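Wotska Launches Flat-Fee Move-Out Cleaning for Renters in Merrick and Stercombe

4th June
By Mārtiņš Sakalauskas, founder, Wotska

MERRICK - I've been trying to write this announcement for two weeks and my sister finally told me to just say it the way I'd say it on the phone. So, hi! I'm Mārtiņš, I run Wotska, and starting today we're offering a flat-fee move-out clean for anybody renting an apartment or a small house in Merrick or Stercombe. One price, agreed before we show up, and it doesn't change when we get there.

If you've used us before, you know we started out doing weekly cleans, mostly for people with long commutes and big dogs. We still do those and we're keeping them. But last November the phone started ringing with a different kind of call. People were leaving a rental, they'd already packed, the keys were due back the next morning, and they wanted to know what it would cost to have somebody come in and get the place ready for inspection. I'd give them an hourly rate and there would be a long silence on the line. I get it! When you've just paid for a truck and a new deposit, "it depends how long it takes" is a terrible answer.
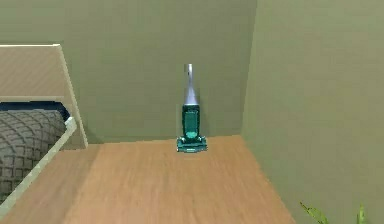
Upright vacuum on a wood floor, against sage-green walls.

So we sat down with our old job sheets and worked out what a move-out clean really involves. Floors, baseboards, inside the closets, inside the oven, the fridge seals (always the fridge seals), window tracks, light switches, and the bathroom from the ceiling down. We put all of it on one checklist, and the checklist is now part of the booking. You get a copy, the crew gets a copy, and we leave a signed one behind that you can hand to your landlord. I can't promise what any landlord will say about your deposit, and please be careful of any company that does. What I can promise is that we'll come back once, free, within five days if something on that list got missed.

The other thing people kept asking about was trash. Every move ends with that last round of stuff that didn't fit in a box and didn't seem worth a trip - half a bottle of dish soap, a bath mat, eleven wire hangers. We used to leave it bagged by the door with an apologetic note. From today, up to two bags of ordinary household trash go out with the crew at no extra charge. Paint, batteries and old electronics we still can't take, sorry, but we'll tell you where the county drop-off is.
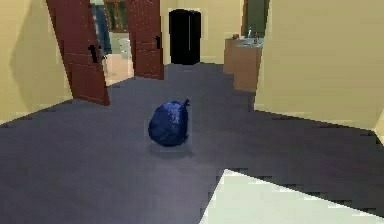 A dark blue garbage bag, tied at the top.

We tried the whole thing out over the spring with tenants at the Tikis Street apartments in Stercombe, and I learned a lot from it. Mainly I learned that we were booking too close together. A studio can take longer than a two-bedroom if somebody loved to fry things. So crews now do fewer homes a day, and you get a morning or an afternoon window with a text when we're on the way.

We also added a question to the booking form about furnished rentals. If the cabinets, tables and beds belong to the landlord, we clean them inside and out and wipe down the tops. All we ask is that you leave a note saying what stays in the home and what's yours, especially the small things sitting out on dressers and sideboards. Our crews put everything back where they found it, and a sticky note saves a lot of phone calls.
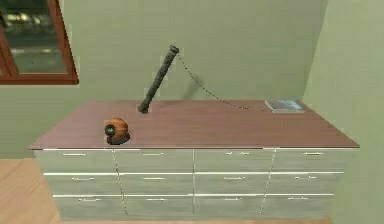

A long, low cabinet with a wood-grain top and a few items set out on it.

Booking is open now by phone or on our website. The first 100 households to book get the oven done at no charge, and regular weekly customers get that deal whenever they move, whether they're number three or number three hundred. Summer fills up fast with leases turning over, so call early if you know your date. And if you only find out the night before, call anyway. I pick up most evenings, and I'll tell you straight whether we can make it.

Recent from Wotska
- Weekly clean customers: new holiday schedule
- We're hiring in Stercombe
- How to leave keys with your crew
- Merrick office has moved upstairs

Press contact: Mārtiņš Sakalauskas, Wotska, Merrick | © Wotska. All rights reserved. | Back to top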